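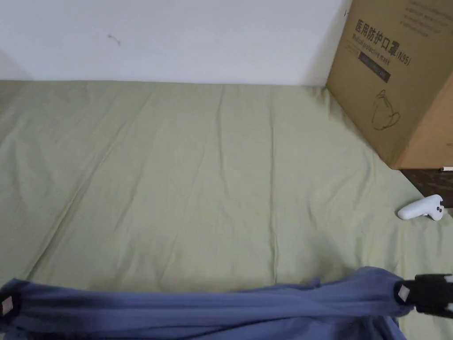

August, bedding bench notes, 14:30

Continuing the fitted sheet work on the Grenent room mock-up. Sheet on the bed is the sage green cotton from the Sorley lot. Wall side has not been redone yet.

Creasing. Long diagonals, mostly lower left to upper right as seen from the open side, with softer folds toward the middle. Short wrinkles collect along the wall edge. My reading is unequal tension between opposite corners, with the slack ending up against the wall where it is hard to reach. Perihan thinks it is fold memory from the packet. Both could be true. A fold line ought to run parallel to a hem, and these don't, so I am treating tension as the main cause until the next trial says otherwise.

Procedure for next trial:
Strip completely. Do not re-tension a sheet that is already on.
Pull bed 30 cm off the wall.
Seat the two wall corners first, seam on the corner of the mattress, then the diagonals.
Smooth from center outward with the flat of the forearm.
Leave 2 hours, then inspect under the overhead light only. Side light exaggerates the low folds and we ended up arguing over the July sheets for that reason.
Repeat 3 times with the same sheet, no washing between.

Pressing: Ívar wants one run with the sheet steamed flat beforehand. Agreed, but log it separately. Steam changes the hand of the cotton and the results should not be averaged in with the others.

Carton. The N95 mask box (医用防护口罩, "Medical protective mask") has to be moved away from the bed before any of this. A load at one corner pulls the cloth locally and makes the crease record useless for that end. Valdir to move it to shelf 437 in the store and write the shelf number on the stock sheet. Contents to be checked against the stock sheet at the same time; I have not opened it. General rule from now on: beds under test are not storage.

Wall. Small curved dark gray smudge left of the middle, and a tiny black mark near the carton. Cause unknown for both. Try a dry eraser first, then a damp cloth. No solvent on that paint. If the smudge stays, touch up from the Pekville white, which Evander says is the same batch as this wall. Test a patch low down where the headboard will hide it.

Open items:
Order second sheet in the same green. Sekar has the Kırmızıgül swatch card and should compare in daylight before we commit.
Measure mattress depth at all corners. The spec sheet gives one value and I would like our own.
Find the long steel rule. Last signed out to Ívar.

Next entry after the first strip and refit.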